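Gilance cell, Sunday service thread. Doing this in bits between jobs so bear with me

1/ Gripper first. Fingers off, wiped, back on. Left one had a bit of play in it again, same as last time. New screws from Ornerier, thread lock on, hand tight then a quarter turn. No more than that or you strip the insert (ask me how I know)

2/ Hours on the counter: 2,850. Book says regrease the slide at 4,000 but I'm not waiting. Old grease had gone like toffee at the back end of the travel. Cleaned out with a lint free cloth and a cotton bud, thin smear of new, run it open and shut a few times, wipe off what squeezes out

3/ Finger pads. Swapped both even though only one looked worn. If you change just the one it grips skew and you spend all Monday chasing a fault that isnt there

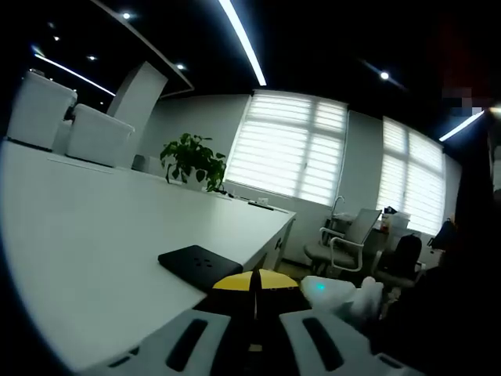

4/ Zeroing next. Fully open, hold, set zero. Fully shut, no part in, hold, set that too. Did it twice and the second go agreed with the first so I'm leaving it alone

5/ Cable. Somebody had zip tied it bang on the bend, pulled tight. Cut that off, proper loop, velcro. PLEASE stop using zip ties on anything that moves

6/ Grip force was set to 272?? No idea who did that. Back down to 200, which is what it says on the sheet for the Giraldo parts. Higher just marks them

7/ Test run. First few picks fine, then a slow close. Thought it was the slide, was the supply. Plug not pushed home at the back. Pushed it home, fine since

8/ Firmware: not touching it. Plollilach put a new one out and I'll let someone else go first. Last update lost all our saved positions and I was re-teaching them by hand til teatime

9/ Still to do: spare set of pads (on order), label the second supply lead, find the small hex key, again. It was in the drawer on Friday

10/ Yes to the person asking, same grease for both sides. And no, not WD-40, that'll just wash out what you've put in

11/ Next full service pencilled in for December. Will shout if the left finger works loose befroe then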